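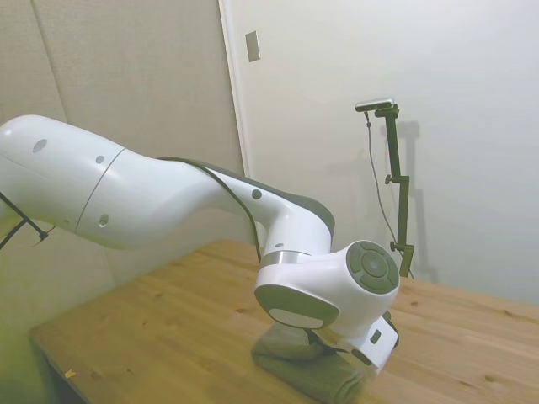 Minutes of the folding cell upkeep meeting
Misberg workshop, 15 October 2024

Present: Harriet Brannigan (chair), Nima Babaei, Ashraf Berrada, Tobias Abernathy (minutes)
Apologies: Mortimer Whitlock, who is away at Breltier and sent his notes ahead, for which many thanks

1. Welcome and last minutes

Harriet opened by thanking everyone for squeezing in around the small table again, and by thanking Nima in particular for bringing the good coffee. The minutes from last time were read and agreed with one correction: the spare finger pads were ordered by Ashraf and not by Tobias, who was happy to give back the credit. (They still haven't come. See item 4.)

2. State of the arm

Nima reported that the white arm is now at 2,116 hours on its counter and is, on the whole, a very well-behaved machine. The joints were wiped down and each one was run slowly through its range with the gripper empty. The wrist had a faint tick in it, which took Nima most of a morning to track down and came from a cover screw that had backed out by half a turn. It has been tightened and marked with a dab of paint so that we can all see at a glance if it moves again. Ashraf asked whether the other covers should be marked the same way and everybody liked the idea. Nima will do it at the next wipe-down.

Harriet asked that the white shell be cleaned with a damp cloth only. There was a bottle of glass cleaner on the shelf last week and she has moved it to the kitchen, where it will be very welcome.

3. The cable along the forearm

This took up more of the meeting than planned, but it was a good talk and we got somewhere. The thin black cable lies over the top of the forearm and hangs down along the side toward the wrist. Mortimer's notes say he would like it clipped down tight at both ends. Ashraf worries that if there is no slack the connector will take the strain whenever the wrist turns to get at a far corner of a cloth, and he has replaced that connector once already and would rather spend his evenings some other way.

After a fair amount of back and forth, with Tobias playing the part of the arm (using his own arm and a shoelace), it was agreed to try two soft straps on the forearm and leave an easy loop before the wrist. Ashraf will fit them and run the full set of folds, slowly at first, watching for snags. If the loop catches on anything we will come back to Mortimer's way of doing it.

4. Gripper and pads

The gripper has closed on cloth 1,423 times since the pads were last changed. It still picks up a single layer nicely, but Nima has seen it press down on a folded piece and come up with the bottom layer too. She thinks worn pads are the likely cause, although the downward push may also be a touch strong. Harriet suggested changing one thing at a time, so the pads will be done first and the push left alone until we see how they behave.

Tobias rang Ferreira about the order and spoke to a very kind person there who promised to look into it. He will ring again.

5. Camera on the stand

The small camera at the top of the black stand was bumped during sweeping and had to be lined up again. Ashraf did this with the printed target and saved the new settings in the cell folder under the name Ondero. He would be grateful if people sweeping behind the table would lift the camera cable out of the way first and put it back loose, and check both side clamps by hand before starting the arm.

Harriet wondered about fixing the stand to the table. Nima pointed out that it would then shake with the table, and the matter was left there for now.

6. Tabletop

Please clear bits of lint and fluff off the wood before each session. Tobias has hung a soft brush on the hook by the door.

7. Actions

Nima: mark the cover screws; fit the new pads when they arrive and reset the grip count.
Ashraf: forearm straps, then the slow test run.
Tobias: ring Ferreira; print a fresh check sheet.
Mortimer: look over the strap plan and send any second thoughts to Ashraf.

8. Any other business

Ashraf asked if the yearly service could be kept to March, as before. Harriet will ask Breltier for a date.

The meeting closed in time for lunch.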